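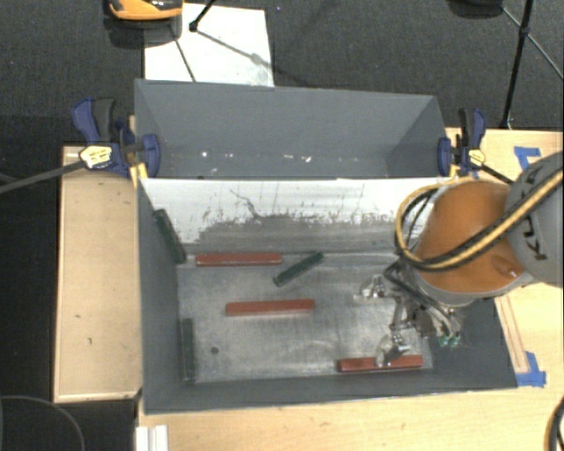
Robotic bin picking and changes to duties in the Bratisden sorting room

Staff at the Bratisden site will be aware that the automated picking cell, known internally as Resus, has been under assessment in the sorting room since September. The Operations Office has now approved its use for the transfer of parts between bins on the day shift, effective November 2022. Night shift arrangements are unchanged.

The cell is assigned to the sorting of mixed parts that have until now been separated by hand at the long bench. Parts reach the bench in no fixed order and lie at all angles, often against the walls of the bin, and the repeated reaching involved has been the most frequent subject of comment in the ergonomic survey. Under the new arrangement the arm carries out the picking and members of staff are responsible for loading, inspection and clearing.

Four positions are affected. No position will be discontinued, and classification and rates of pay remain as set out in the current agreement. Employees moving from hand sorting will take up the title of cell attendant following a training period of 100 hours, which is to be completed during paid time. Those who prefer to remain in manual work may apply for a transfer to the Kioko packing line, where vacancies are being held until the training period ends.

Mercy Owino has been appointed supervisor of the cell. She has worked in the sorting room for nine years and will set the daily roster, approve stoppages and keep the fault log. Attendants are reminded that they may stop the arm at any time without first seeking permission, and that a stoppage will not be counted against individual or team output.

The interim target is 200 picks per shift, with a review once 2000 picks have been logged. Results from the assessment showed that long, narrow parts lying flat on open floor were handled with few difficulties. Parts leaning in the corners required more attempts and were sometimes left for an attendant to remove. This work will continue to be done by hand, with the arm halted and the cell key in the attendant's possession.

Ye-seo Song of Flutier, the firm engaged to install the cell, will be on site on Wednesday mornings to answer questions from staff. Clamps are to be checked at the start of each shift, and bins must not be moved or exchanged while the arm is powered. Worn bins should be reported to the supervisor for assessment before the next load.

The revised duty statements are available from the Operations Office and at the sorting room noticeboard. Written comments may be submitted through team leaders. Employees with a medical restriction affecting standing or lifting should speak with the supervisor before their first rostered shift at the cell.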